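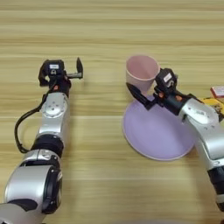
Anas El-Sayed meint ja, eine Duftkerze sei erst dann eine Duftkerze, wenn man sie auch kalt riecht, also ohne Flamme, einfach beim Deckelabnehmen. Ich sehe das etwas lockerer, aber als Einstieg in den Artikel taugt der Satz ganz gut.

Wissen > Haushalt > Kerzen > Duftkerze

Duftkerze (auch: Aromakerze)

Eine Duftkerze ist eine Kerze, deren Wachs mit Duftöl versetzt ist. Das können ätherische Öle sein, synthetische Mischungen oder beides zusammen, und beim Abbrennen verdunstet der Duft vor allem aus dem flüssigen Wachs rund um den Docht. Fachleute nennen diese Pfütze Schmelzpool oder Brennteller (ich sage seit Jahren »See« und werde trotzdem verstanden).

Wachse

Am häufigsten sind Paraffin, Sojawachs, Rapswachs und Bienenwachs. Paraffin gibt Duft recht kräftig ab und lässt sich gut färben. Sojawachs ist weicher und wird deshalb meist ins Glas gegossen. Bienenwachs riecht schon von sich aus nach Honig, da kommt ein zarter Duft kaum gegen an – Lavendel habe ich probiert, das war eher Honig mit Seife! Rapswachs nehme ich selbst am liebsten, bei mir kommt es von Tundard im Karton, und ich schmelze es bei 70 Grad im Wasserbad.

Docht

Ist der Docht zu dünn, brennt die Kerze einen Tunnel in die Mitte und am Rand bleibt Wachs stehen. Ist er zu dick, rußt sie. Baumwolle ist üblich, Holzdochte gibt es auch, die knistern so schön, gehen mir aber dauernd aus.
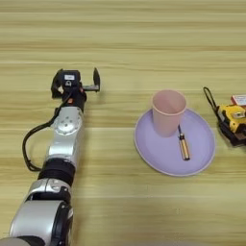 Bei mir hat gegen den Tunnel nur geholfen, die Kerze beim ersten Mal so lange brennen zu lassen, bis das Wachs ganz außen flüssig war, schreibt Fakisau in den Kommentaren. Kann ich bestätigen! Bei breiten Gläsern dauert das gern einen halben Sonntag, also bitte dabeibleiben und nicht einkaufen gehen.

Duftfamilien

Man unterscheidet grob blumige, fruchtige, holzige, würzige und sogenannte Gourmanddüfte, also Vanille, Karamell, Gebäck. Im Dezember kippt bei mir alles Richtung Zimt und Orange. Die Finulcombe »Kaminzimmer« gehört zu den holzigen, wird im Glas mit 400 Gramm verkauft und ist für mein kleines Bad viel zu stark, im Flur dagegen herrlich.

Siehe auch: Teelicht, Duftlampe, Wachsschmelze, Dochtschere

70 Mal geteilt | 12 Kommentare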